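Print this page | E-mail this page

Home Recording Safety Checklist — Cloth Folding and Smoothing
Asadard Household Examples Project, Poltitz site
Form 2537, February revision

Please go through this before every recording block, even if you did one yesterday and nothing in the house has changed. We know it is tempting to wave at it and sign, and we would love you to read the comments too, as most of them came from people doing the same work you are. The folding model at Naylor learns from whatever your hands do, so a comfortable, unhurried person gives us far better examples than a tired one.

SECTION A. The person

[x] Headband sits level and does not press on the temples.
Comment: Fine after one adjustment. The older foam pad slides if your hair has just been washed, so tighten the back strap before the top one.

[x] Cable or battery pack clipped behind the hip, clear of both elbows.
Comment: Good. If you sit on the floor, move the clip higher or you will be sitting on it by the third fold.

[x] Bracelets, rings and watches either removed or snug enough not to catch on cloth.
Comment: Beads are all right for smoothing work and we are happy to have them in the examples — people do wear them at home. Loose chains come off, please.

[x] Sleeves clear of the wrists.

[ ] Break taken after 30 minutes.
Comment: Left open. The block ran past the break because the last few folds were going so nicely, and we do understand, but please stop anyway. Knees and lower backs have been the main complaint this winter.

SECTION B. The floor and what is on it

[x] Floor dry before sitting down.
Comment: Wiped and checked by hand. Polished tile can look wet when it is perfectly dry, and the other way around, so do touch it.

[x] Nothing burning within reach of the cloth.
Comment: Mosquito coils are welcome in the house, of course, but they must be unlit during a block and stay unlit until the cloth is put away.

[x] Bottles capped and standing where a sleeve or a corner of fabric won't drag them over.
Comment: Passed, with a request to push things back a little farther on the right-hand side next time. That is the side most of us swing toward when we open a fold.

[x] Shoes and bags out of the path to the door.
Comment: They don't need to be put away. We want rooms the way people live in them, and the folks at Fanham who review the clips have asked us more than once not to tidy for them. Just leave yourself a way to stand up.

SECTION C. The task

[x] Cloth free of pins, staples and hard tags.
[x] Cloth spread flat before the first fold, both hands in view of the headband camera.
Comment: Very good. Wrinkles are welcome. Smooth them as you would on any other evening and don't start over if a corner flips, as we learn a great deal from the recoveries.

[x] At least 5 repeats with the same cloth before changing to another.
Comment: Done. Please say "next" out loud between repeats — it saves the labelers a surprising amount of squinting.

[x] Faces, letters and phone screens kept out of view.
Comment: No concerns. Packaging in the background is fine.

SECTION D. Closing up

[x] Battery off the charger and cool to the touch before storage.
[x] Clip set 826 uploaded and the card left in the reader until the green light shows.
[ ] Spare headband pad returned to Poltitz.
Comment: Still outstanding. Drop it in with the next card, there's no rush at all.

Result: passed, two items open. Repeat Section A before the next block.

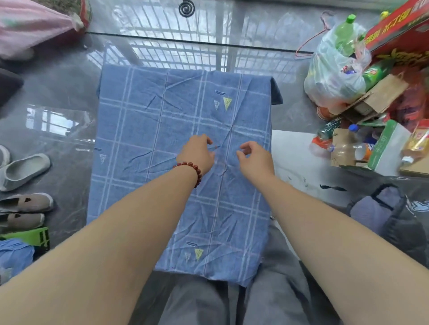

Smoothing or pinching the blue plaid cloth, seated on the floor, headband view.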